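4.2 Storage of household textiles in shared rental housing

The second part of the survey dealt with how tenants store bedding, towels and out-of-season clothing. The question was included at the request of the Fidstead housing office, which had received repeated complaints about damp in the older blocks and wished to know whether storage habits were a contributing factor. Of the 1324 households contacted, 274 returned a form complete enough to be used in this section. Forms in which the storage questions were left blank were kept for the analysis of heating costs in Section 4.1 but are not considered further here.

Tenants were asked where they kept four kinds of textiles, how often each was aired, and whether they had noticed mold or a stale smell in the past winter. Answers were given in the tenant's own words and coded afterward by two readers working separately. Where the readers disagreed, the answer was discussed and a single code was agreed upon. Most disagreements concerned the word "closet," which tenants in Fendau use for built-in cupboards and tenants in Grullby often use for any tall piece of furniture with a door.

Storage against an outside wall was common in all three districts. In the Grullby blocks the floor plan leaves little choice, as the bedroom has only one wall long enough for a wardrobe and that wall faces north. Tenants there reported stale smells more often than tenants in Fendau, whose bedrooms are larger and whose wardrobes tend to stand against the hallway. The difference was smaller for towels than for winter bedding. We take this to reflect how long each item stays in place: towels are moved every few days, while a quilt may lie on the same shelf from spring until late fall.

Airing habits varied more between households than between districts. A number of tenants described a fixed routine, often learned from a parent, in which bedding was hung at an open window each morning. Others aired bedding only when they changed it. Tenants who dried laundry indoors were asked to say in which room, and 93 of them named the bedroom. This figure should be read with care — the question allowed only one answer, and several tenants wrote in the margin that they moved the rack from room to room.

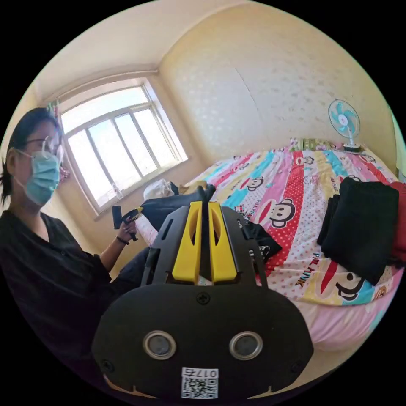
Follow-up visits were made to 8 households, chosen to cover both older and newer blocks. Each visit lasted up to one hour and included a humidity reading inside the main wardrobe and a second reading in the middle of the same room. The visits were carried out in February, when the heating was in regular use. Readings inside wardrobes on outside walls were higher than the room readings in every older apartment visited. In the newer apartments the two readings were close together, and in one case the wardrobe was the drier of the two.

These results agree in part with the earlier work of Yordanov, who found that the position of furniture mattered more than the amount of laundry dried indoors. They differ on the matter of plastic storage bags. Lejla Yordanov's tenants reported fewer smells when bags were used, whereas ours reported no clear difference. The form did not ask whether items were fully dry before being packed, and we are unable to say whether this explains the result. The question has been added to the form now being prepared for the Krasniqi district, where the blocks are of the same age as those in Grullby but have had their outside walls insulated.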